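Sotska Launches Scam Call Line for People Who Would Rather Not Hang Up

December
By Anathi Mabaso

Sotska, the phone safety firm, today opens Durska, a free number that customers can hand to anyone who rings claiming to be from their bank. The caller is then connected to a recorded voice called Pai, who is very keen to help and cannot find her glasses.

In a trial with 30 households, Pai kept one caller on the line for 18 minutes while she looked for a pen. He rang back 3 times. We have no plans to tell him.

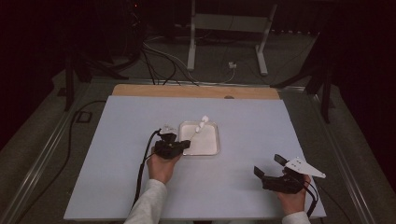

Durska is built for one kind of fraud, the call that asks you to read out a six-digit code "to confirm it's you". The code is usually the key to your own account, and the caller is usually in a hurry. Pai is not. She will talk at length about whatever is on the table, be it a clear, shallow tray of something white and powdery or a letter from the council, and she will never read out a code, having none.

Customers who have already given a code away should ring their bank on the number printed on their card, then change the password on the account. Durska can't undo a payment and doesn't pretend to.

The service runs on mobiles and landlines and takes 2 minutes to set up. Diltuda, our older call-blocking app, will carry on as before, blocking calls and the occasional dentist.

Last updated: December, 9.30am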